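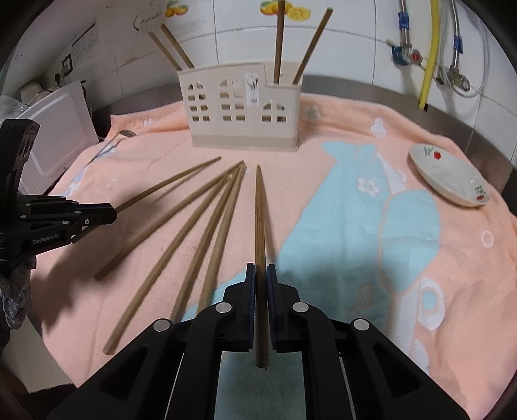 Caring for Wooden Chopsticks and Small Utensils on the Counter

Last updated: 15 Nov 2025

This site uses cookies to improve your experience. By continuing to browse, you accept our cookie policy. Accept | Manage settings

This guide is issued by the Ekuvier Household Office for residents of the Flotby and Hägglund buildings. It covers the washing, drying and storage of wooden chopsticks, ladles and similar items in kitchens where the utensil holder is kept on the counter.

Before you begin

Clear a section of counter near the sink and wipe it down. Spread a clean, dry towel over it. A towel used for hands should not be used for utensils.

Washing

1. Wash chopsticks by hand in warm water with a small amount of dish soap. Wooden chopsticks should not be left to soak.

2. Rub each one along its full length with a soft sponge. Give extra attention to the tips, where starch and sauce collect.

3. Rinse under running water and shake off the excess.

Drying

4. Lay the chopsticks on the towel with space between them. They may cross at one end, provided that most of each stick is exposed to the air. Turn them once while they dry.

5. Wash and dry metal utensils separately. A ladle should be placed with its handle flat on the towel and its bowl clear of the wooden items, so that water left in the bowl does not run onto them.

6. Empty the utensil holder and wash the inside of each compartment. Plastic holders may be washed with the same soap and sponge. Use a bottle brush for narrow corners, and stand the holder upside down until no water remains at the bottom.
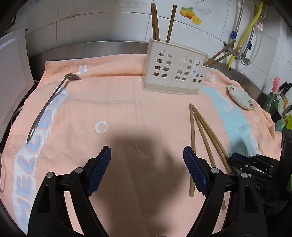 7. Return the holder to the back of the counter, away from the stove. If it has compartments of different heights, place long-handled items in the taller one and chopsticks in whichever compartment allows them to stand without tipping.

8. Put chopsticks away only when they feel dry along the whole length. Handle them by the middle or the upper end and keep the tips from touching the counter.

Matching and replacement

Sort chopsticks into pairs before returning them to the holder. Set aside any that are cracked, splintered or bent. A single chopstick in good condition may be kept for stirring. Dark spots that remain after washing and drying are a sign that the wood should be discarded.

Towels should be changed daily in shared kitchens. Printed towels are to be washed inside the Roller laundry bags supplied to each floor, and must be fully dry before they are folded.

Residents who need a replacement holder may submit the kitchen supplies form at the Flotby front desk. Requests received after the December inspection will be filled with the following delivery.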